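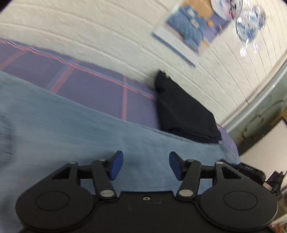
Bedroom, white textured wall.

Datasets > Household > Textiles > brerna-claims

We use cookies to remember your settings. Accept | Manage

brerna-claims
README and data card

What it is

A table of 300 claims made by sellers about bedding and denim, copied word for word from product listings. Typical entries are "gets softer with every wash," "cooling," "wrinkle resistant," "will not fade." Each row has the claim, the type of item, the stated fiber content and a label for whether the listing offers any evidence at all.

Most don't. If you came for a ranking of good sheets, this table can't give you one.

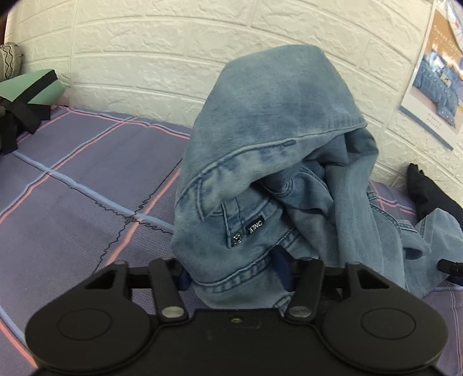

Light blue jeans on a plaid sheet.

Where the rows come from

The listings were collected from two shops, Idero and Eltosov, plus the older Alipour catalog, which was already in text form. Idero rewrites its product pages often, so expect some of the wording to be gone by now. We kept no screenshots. That was a mistake and it can't be fixed.

Fields

claim_text: the seller's words, typos left in
item: sheet, duvet cover, pillowcase, jeans, jacket
fiber: as stated by the seller, never checked
evidence: none, vague, specific
source: idero, eltosov, alipour

"Vague" means the listing mentions a test without saying what was tested or how. "Lab approved" is vague. "Specific" needs a method and a result, such as color change after 20 washes at a named temperature. A specific claim may still be false. We did not wash anything.

Labeling

Two people labeled every row separately. They disagreed on 96 rows, nearly all of them none versus vague, and a third person settled those. We doubt that line is as firm as the label suggests. For any serious use, merge the two and see whether your result survives.

Known problems

Thread count is a mess. Some sellers seem to count each ply of a twisted yarn as its own thread and some don't say. We left the numbers inside claim_text and made no column for them, as a column would look more trustworthy than it should.

Denim is thin here, and jackets especially. Don't compare jackets with anything.

"Organic" turns up in the fiber field when a seller put it there. Treat it as advertising.

Please don't

- use the evidence label as a score for product quality
- report differences between the shops as if the listings were a random sample
- train a "greenwashing detector" on this and sell it

Changes

v3: removed duplicate pillowcase rows and replaced them, fixed the source field for the Alipour duvet covers. Earlier versions should not be mixed with this one, as the row numbers have moved.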